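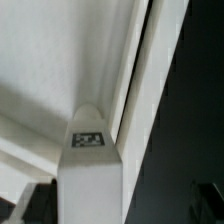

Lakel Folding Proofer review: one winter of bread in a chilly kitchen
By Lowri Lewis

My kitchen is on the north side of the house, and from October on it is no place for dough. I have tried everything you have probably tried. The oven with the light on (too warm, and then I forget and preheat it, with a bowl inside, twice now). The top of the refrigerator. The bathroom, after a shower, which my family put up with for longer than I had any right to expect. So when the Lakel folding proofer went on sale at the Stultholm kitchen shop I paid my $132 and carried it home on the bus, feeling a little foolish and very hopeful.

I've had it through a whole winter now and I bake two or three times a week, mostly sourdough, with a sandwich loaf for the kids and the odd batch of cinnamon rolls when somebody has a birthday. I think I know it pretty well.

Putting it together takes a couple of minutes. The walls unfold, the lid drops on top, there's a wire rack inside and a shallow water tray that sits under the rack. The hinges were stiff for the first week, stiff enough that I worried about snapping something, but they have loosened up nicely. Folded, it slides in beside my baking sheets. I do wish the cord were longer! Mine has to live at the one end of the counter where the outlet is, and that also happens to be where everybody makes their toast.

The dial runs from 70 to 100 degrees Fahrenheit. I tested it the way I test everything, with an old probe thermometer in a glass of water, and at a setting of 78 the water settled at 77 and stayed there all afternoon. At the high end it runs a bit hot. Set to 95 for yogurt, I got 98, and the yogurt was fine, maybe a touch more sour than we like. If you mainly want it for bread you will never go near those numbers anyway.

What changed for me was the planning. My usual loaf is 900 grams of dough, and in January the bulk rise used to take anywhere from six hours to all day, depending on the weather and, I sometimes felt, on my mood. With the proofer at 78 it's five hours, give or take a few minutes, every time. I can start at nine in the morning, shape before the school bus comes, and have the loaf in the fridge for the night. I hadn't realized how much of my baking was just walking over to the bowl and frowning at it.

The water tray is the part I'm least fond of. Half a cup of warm water is plenty, and the manual's full cup leaves the lid dripping onto whatever you have in there. My first batch of rolls got rained on. I also find the tray hard to lift out level, so now I let it cool and mop it with a sponge first. Dry it properly before you fold everything up, or it will smell like a pond by the weekend.

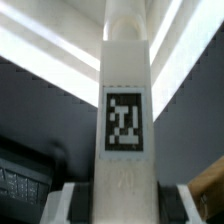 Vasilis Leka wrote in after my first-impressions post to say that he skips the tray altogether, covers the bowl with a damp towel, and gets the same rise with nothing to mop up. I tried it his way for a month and for bowls I agree with him completely. For shaped rolls sitting out on a pan I still want the steam, just a little of it, because the tops dry out and then they split in the oven in an ugly way.

Room inside is decent for a family and tight for a crowd. A big mixing bowl fits with the lid closed, or two loaf pans side by side. A half sheet pan does not fit, and I knew that when I bought it, and I was still annoyed at Christmas. The second rack costs extra and I'd say skip it – the upper level gets noticeably less warmth, and I had to keep swapping the pans around halfway.

I borrowed the Civthorpe Tai from Maricruz Ayala for a couple of weeks to compare. It's a rigid box, roomier and much better looking, and it holds its heat more evenly from corner to corner. It also costs $300 and doesn't fold, so it would have to sit out all year long in a kitchen where I'm already fighting for space with a toaster. If you have a pantry shelf to give it and you bake for a lot of people, I'd look hard at it. 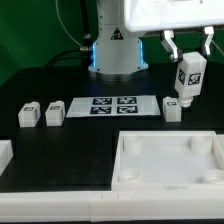
Can you leave the Lakel on overnight? The manual allows up to twelve hours at a stretch, and I've done ten with yogurt without any trouble, though I keep it well away from the dish towels.

Cleaning is easy otherwise. The walls wipe down with a soapy cloth, the rack goes in the dishwasher, and flour gets into the hinges no matter what you do, so keep an old toothbrush handy.

I'd buy it again, at the sale price certainly and probably at full price too, if your kitchen is as cold as mine. If your house sits at a steady 72 all winter, spend the money on good flour and a decent scale. Four stars from me, with the missing one divided between the cord and that tray.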